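Teaching a gripper where the table is
2022-01-02

Ainhoa Toledo spent most of last year on a part of robot learning that takes up very little room in papers: the second or two before a gripper touches anything. Her project at Kukevow, called Lagman, asks whether a policy trained only on wrist camera video can judge its height over a plain surface well enough to pick up flat things.

"People look at the grasp," she says. "They cut the video to the grasp. I kept the approach, and I kept the approaches that had no object in them."

The question came out of a failure. Her group had trained a policy on demonstrations recorded with a hand-held gripper, a tool a person carries and operates while a camera on it records. It did well with cups and boxes. With coasters and cards it either stopped short or pushed its fingertips into the table. Toledo went back through the recordings and found that nearly all of them had a tall object in view on the way down.

"It had learned to read height off the object," she says. "Take the tall object away and it was guessing."

So she and Jayson Manalastas, who built the recording setup, collected a second set. An operator brings the open gripper down over a bare stretch of table, holds, moves sideways, and lifts again. They used 4 tables with different surfaces and asked each operator for 20 passes per table.

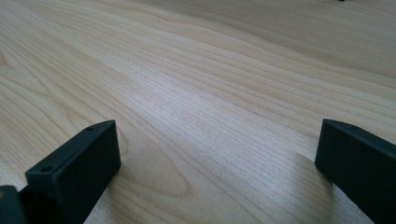 Manalastas says wood grain was the surface he worried about least and learned the most from. "The lines bunch up and spread out depending on how far away they are. You get texture at every distance. A white laminate gives you almost nothing, so there you depend on the shadows of the fingers."

Shadows ended up mattering more than either of them expected. When a fingertip nears a surface, its shadow closes in on it, and that happens whatever the table is made of. To test how much the policy used this, Manalastas lit one table so evenly that the shadows nearly disappeared. On the wood the policy lost a little accuracy. On the white table it went back to pushing.

The training itself was kept simple. The empty passes were mixed in with the ordinary demonstrations, roughly one to every five, and nothing else was changed. Toledo tried larger shares and did not like what she saw. "With too many, it gets very good at hovering. It comes down, it waits, it goes back up. That is what we showed it, so I can't complain."

With the mix they settled on, the policy picked up coasters on 3 of the tables without pressing hard enough to trip the force limit on the arm. The fourth, a glossy black one, is still unsolved. Toledo thinks reflections of the fingers are being taken for shadows, but she has not run the test that would show it.

She is careful about what the result covers. All the surfaces were level, and all the operators were trained by the same person. A group at Bodano has asked for the recordings to try on tilted trays, and she expects those to go badly at first.

Asked whether a depth sensor would be easier, Toledo says yes, for this one job. "But then every tool we hand out needs one, and it has to be calibrated, and people drop them. The camera is already there."

Manalastas is now rebuilding the finger mounts so that the tips sit at the same height after every change of parts. The next round of recording, on cloth and paper, is planned to finish by August.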